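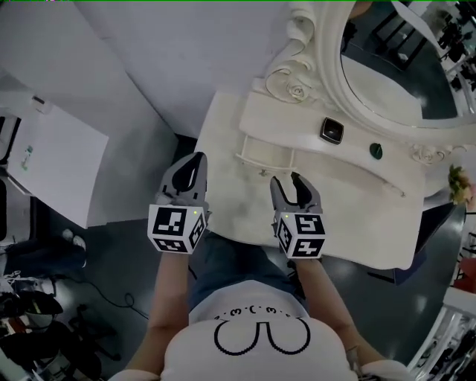
Can a robot tidy your bedroom yet?

By Annunziata Cocco, for Puvum Young Readers
November 8, 2018

I get a lot of letters, and the question I'm asked more than any other goes something like this: "When can I have a robot that tidies my room?" Usually it's underlined. One of you even drew me the robot (it had six arms and a hat, and I'd like one please).

The short answer is not yet. The longer answer is much more fun, so let's have a go at it.

What machines can do already

You probably have a few robots at home without calling them that. A washing machine fills itself up, spins the clothes about, empties out the water and beeps at you. A dishwasher is much the same. My brother has a little round floor cleaner called a Putus, and it trundles about under the sofa quite happily until it meets a sock. Then it eats half the sock and stops.

All of these machines do one job, and they do it in the same way each time. Someone still has to put the washing in. Someone still has to pick up the sock!

Factories and big warehouses have robot arms too, and some of them are amazingly quick. But look at what they're given to work with. The boxes come along in the right place, the right way up, one after another. Your bedroom isn't like that. Mine isn't either.

Why a dressing table is hard

Let's take one small chore: moving a little pot from one side of a dressing table to the other. You could do it while singing. A robot has to work out all of this:

Where does the table stop and the pot begin?
How far away is the pot?
Is it heavy? Is it slippery?
How hard can I squeeze before something cracks?
What might I bump on the way?

Then there's the mirror. Mirrors are horrid for robots! You look in a mirror and know straight away that the room inside it isn't a real room. A robot's camera just sees more room. It might see a second pot in there, and go reaching for it, and bonk its hand on the glass. White things on a white table are tricky as well, and so is anything shiny or see-through, like a glass knob on a drawer.

Oh, and small things are often harder than big ones. Try picking up a coin while wearing oven gloves and you'll soon know how a robot feels.

How do you teach a robot hand?

You could try writing down every single movement. "Go forward a bit. Down a bit. Close the fingers. Stop!" People do this in factories, and it works as long as everything stays put. Move the pot a few centimetres, though, and the fingers close on thin air.

Another way is to let the robot learn from people. A person holds a gripper in each hand (a gripper is a robot hand with the rest of the robot missing) and does the chore with that. The gripper can have a camera on it, so there's a film of the job from the hand's point of view. Do this again and again, with different objects in different rooms, and a computer can start looking for patterns in all those films.

The fingers on a gripper often have rubbery pads with ridges. Have a look at your own fingertips — you've got ridges too, and they help with slippery things in just the same way. 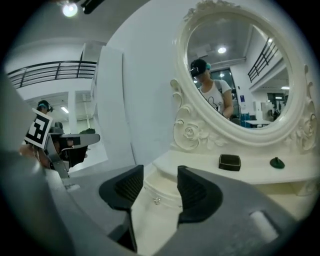

What are the black and white squares for?

They look like a puzzle, don't they? They're called markers, and they help with the question "where am I?"

A computer finds it hard to follow a moving hand, but a bold black and white pattern is easy to spot. It already knows what the square ought to look like. So if the square looks small, it must be far away, and if it looks squashed on one side, it must be tilted. You can try this with a playing card. Hold it up flat in front of you, then turn it slowly and watch the shape change.

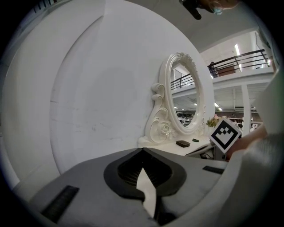 A marker held up beside a white dressing table and its oval mirror.

How much practice does it take?

Lots! I tried to keep score at home using a pair of kitchen tongs and a cotton reel, moving it from one side of my desk to the other. I gave up after 585 goes. My best friend Marchetti (he's a cat) knocked the reel off the desk for 2 of them, and I counted those anyway.

A computer needs far more practice than I had patience for, and it needs variety too. If it only ever saw my cotton reel, it wouldn't know what to do with your hairbrush.

So when will it happen?

I don't know, and I'd be a bit suspicious of anyone who gave you an exact year. I think we'll see robots that manage one or two tidying jobs first, slowly, with a grown-up nearby. Folding a jumper and finding the other shoe might take a good while longer.

Try it yourself

Borrow some tongs (ask first), shut one eye and put three small things away in a box. Then do it again looking only in a mirror. Write and tell me which thing you dropped most. Mine was the rubber.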